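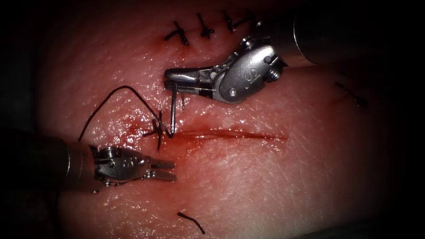

Needle tip down at the left end of the incision, grasper jaws just below it.

Suture Practice Gallery: The Desjardins Skills Room
Wed 1 May

Welcome to our gallery page! The Desjardins room has been our home for suturing practice since January, and we're so happy to finally have a page for it. If you've only ever seen stitching done on a banana or a folded towel, you're in for a treat, because the tissue pads are wonderful things to look at up close (and even better to work on).

About the picture
Look at the surface of that pink pad! All those fine creases and the faint pebbling catch the light beautifully, and the red around the left end of the cut makes it feel a lot closer to the real thing than a plain practice block. The curved needle is held nearly upright in the driver, with its point right on the tissue. I could look at that thin silver curve all day.

About the sessions
Each session runs 125 minutes with one short break, and there are 4 places at a time, so everybody gets plenty of stitching in. We start with simple interrupted stitches and move on to a running stitch once the spacing looks even. My favorite part is always the first tidy row, when the edges come together and the whole group leans in for a look!

Sign-up for the next block is on the Veka calendar, and it closes 30 minutes before the start. Bring short sleeves and a snack for the break.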